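About Oltamell

Oltamell packs and returns soft goods for small mail-order shops. We work out of one building in Tundonthorpe and employ 29 people, most of them on the floor. Floarea Preda started the company with two packing benches and a rented van. The van is gone and the benches are still in use.

What we do

Bath items, craft supplies, toys and small textiles come to us in bulk. We sort them, check them, put them in bins and pack them to order. A normal day is 1,090 orders. In May, ahead of the summer sales, it is more than that, and we add an evening shift.

How automation came in

For a long time the only machine on the floor was the tape dispenser. The first robot arm, on the line we call Grecu, took over the picking of boxed goods. Boxes are easy for a machine. Soft things are harder, as they change shape when you take hold of them, and for those we depend on people who have handled them for years. Our packers now spend part of the week at the white tables with hand-held grippers, picking up goods the way they would at the bench. The recordings go into Rinditura, our in-house picking program.

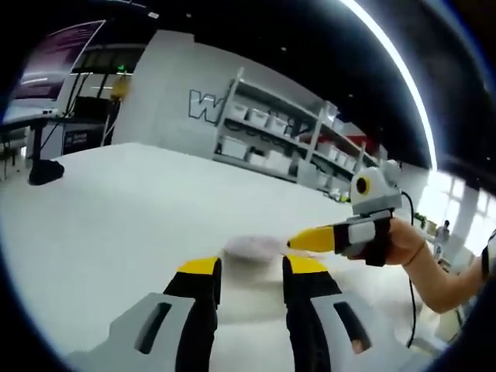 Babita Pathak was against it at first and told the staff meeting so. She said she did not want to spend her mornings teaching a machine to take her hours. She still asks at every meeting what happens to the bench jobs, and she wants the answer in writing.

The answer in writing is as follows. No one at Oltamell has been let go on account of automation. Of our staff, 24 have completed the gripper training, and time at the tables is paid at the same rate as line lead work. Anyone may go back to full-time packing with two weeks' notice. So far three people have done so.

What has changed is the work itself. There is less lifting and less walking between shelves. There is more sitting, which some people like and some do not. The tables are quieter than the line, and a table session lasts 26 minutes, followed by a break. That length was set by the packers after the first month, when longer sessions left people with sore thumbs.

Who to talk to

Relu Lungu runs the floor and sets the shifts. Sânziana Nedelcu is in charge of Rinditura and the training. Questions about jobs go to Mawar Ngui in the front office, who also handles visits from schools and customers.

Page last updated 11/28/20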